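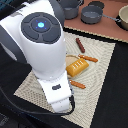

Tatside, 30 May 2024

Breakfast setting, toy food. Beige woven mat on the black table, turned at an angle. Bread loaf on the round tan plate, sausages left loose on the mat, none plated yet. Hendrik wants the mat squared to the table edge, I say leave it — corners are easier to find again this way.

Loaf is the yellow-orange one with the white score marks. Saranya has it down as "cake" in the item list, needs fixing before we print teh labels.

Plate slides on the weave if you bump it. Try a dot of putty underneath, 10 mm max.

To do: second mat from Vadora, same color if they still have it. Wipe table. Put sausages back in the food bin, not the tool drawer agian.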